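September, 6:40 a.m.

Slept badly, got up before the alarm, decided to use the time on the kitchen. Outside temperature low enough that the window could stay open without the gas ring blowing out. Kettle descaled first: 100 ml of white vinegar, topped up with water to the maximum line, brought to a boil, left to stand while I dealt with the drain.

The drain is slow again. Removed the trap, cleared it, refitted it. The washer on the outlet side has gone flat on one edge and will need replacing. Goossens had the correct diameter last time, but only in packs of 8, and I cannot find the remaining seven. Checked the drawer, the toolbox and the tin on top of the fuse cabinet. Wrote "washers" on the list.

8:15. Coffee. Phone call from Hafþór about the boiler inspection. He can come on the 21st. He wants the cupboard under the stairs emptied before then, as the last engineer could not get the panel off. Told him it would be done. The service log shows the pressure being topped up twice since spring, which he did not like.

Spent the rest of the morning on the shelf brackets. The wall is softer than expected on the left side and the first plug turned in its hole. Filled it, moved the bracket over to the next sound spot, drilled again with the hammer action off. Held a level on it twice. The shelf has a slight bow of its own and no bracket position will correct that. Mounted it bow upward so that load will tend to flatten it. The Soltum leaflet gives a maximum load but does not say at what span, so I am treating the number as useless and keeping the cast-iron pot on the floor.

Lunch was bread and the end of the lentils.

Early afternoon: inventory of dry goods. I have been meaning to do this since we changed over to the lidded jars. Rice, two open bags, combined into one. Semolina, fine. Chickpeas, old, put to soak anyway as a test. If they are still hard after a full simmer they go out. Flour has no date on it, as I threw away the packet, and I have started a strip of masking tape on each lid with the month of filling. Should have done that at the outset.

Fadwa came by at three to return the scale. She had compared it with hers using the same bag of sugar and mine reads high by a small, constant amount. We re-zeroed it on the tiled counter and on the windowsill and got two different results for the same mug, 131 g against one gram less, so the surface matters more than the battery. From now on it stays on the counter. She stayed for tea and we discussed the table, which has been absorbing everything without a fixed place since the shelf came down.

State of the table at four o'clock, before sorting:

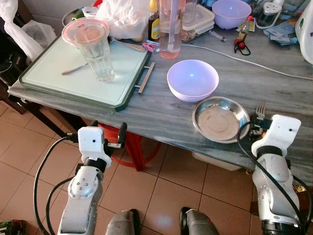 Chia-jung thinks I should stop sorting by type and sort by how often a thing is picked up, with the daily items nearest the sink and everything medical or paper out of the kitchen completely. She wrote this in a message while I was still deciding where to begin, and added that a cutting board should never be used as a tray, as it then cannot be used as a cutting board.

Accepted on both points. Order of work, as carried out: papers and cards to the desk, unsorted. Small bottle and syringe to the bathroom cabinet, upper shelf. Plastic bags folded and put in the bag drawer. Spoons and tumbler washed together. Pitcher moved to the refrigerator, which required taking out a shelf and refitting it one slot lower. The two lavender bowls nest, so they take the space of one. The cutting board was washed last and stood on its long side to drain.

Wiped the marble with water and a little dish soap. No vinegar on it, ever. There is already a dull ring near the window from a lemon.

The clothespin went back in the peg bag.

5:50. Chickpeas on at a low simmer. Still hard at the first test. The drain is running at normal speed, with a slight seep from the flat washer, so I have put a bowl under the trap and will look at it before bed. Cupboard under the stairs not started. Need to ask Hendrik whether the folding ladder in there is his.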